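Cable questions come up more than any other kind, and most of them arrive as one long thread. What follows is the set of answers we keep giving at the Griffiths Street workroom, written down so that Celeste can stop giving them out loud.

## Sorting and untangling cables: FAQ

### Can I bring in a bag of mixed cables?

Yes. Everyone does. The limit is 30 per visit, which we brought in after Cameron Paterson arrived with a suitcase.

### Where do I work?

At the wooden table. Please don't use the floor, the windowsill or your lap. A cable on a plain tabletop can be followed by eye from one end to the other, or at least you can see where you lost it.

### How do I start on a tangle?

Find a free end. Not the middle, however tempting the middle looks. Once you have an end, follow it back to the first place it crosses another strand and loosen that crossing before you go any further. Repeat until you're done or it's 9 p.m., when we lock up.

### Can't I just pull?

You can. Pulling turns a loose loop into a small hard knot, and then you get to have a longer conversation with Jin-sol Sung, who owns the blunt crochet hook.

### Is a loop the same as a knot?

No, and it's worth checking before you get upset. Lay the cable flat and spread it with your fingers. If it opens out, it was only lying on top of itself. Figure eights look dreadful and usually come apart in one go.

### I have several black cables. How do I tell them apart?

Go by the connectors, then by thickness. Going by memory has been tried. Tag each one at both ends as soon as you know what it is. We have Adetti paper tags in the drawer, 400 to a box, and you're welcome to them as long as you write something more useful than "cable."

### What should I write on the tag?

The thing it plugs into. "Desk lamp, hall" is good. "Important" is what Hauke Wegener wrote on 2 of his, and he has kept both ever since out of fear.

### How should I coil a cable once it's free?

In wide, easy circles, following the curve it already wants to take. Don't wind it around your hand and elbow. Close the coil with a soft tie, snug enough to hold and loose enough to slide a finger under. Connectors go on the outside of the coil where you can see them.

### Does the table get scratched?

It can. Metal connector ends are the usual suspects, so lift cables across the wood and don't drag them. Wipe the top with a barely damp cloth when you finish, going along the grain. If the overhead light is bouncing off the finish and you can't see a dark cable properly, move your head before you move the lamp.

### What do I do with cables nobody can identify?

They go in the Estthorpe box by the door. We hold them until the end of February, when Leonor Abreu takes the box to electronics recycling. You may rescue something from it at any time, but then it counts toward your 30.

### Do you sell organizers?

We have a few Nultance racks with 64 slots. If you need more than one, please reread the previous answer.

### What does a tangle look like before anyone has sorted it?

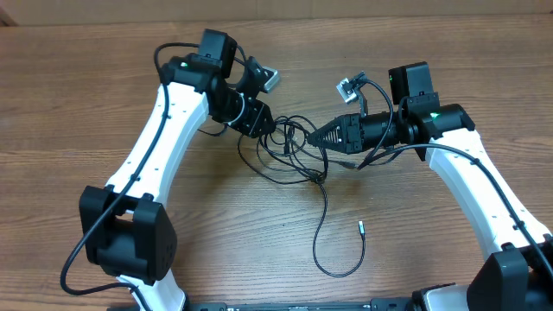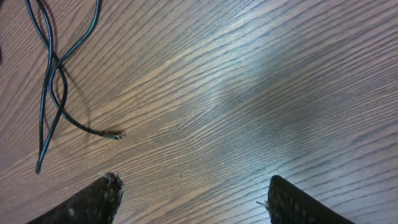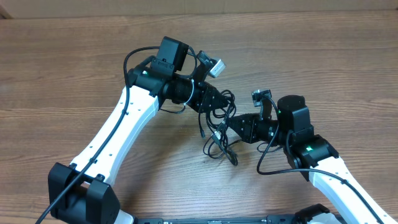 *Black cable on the wooden tabletop, still to be coiled and tagged.*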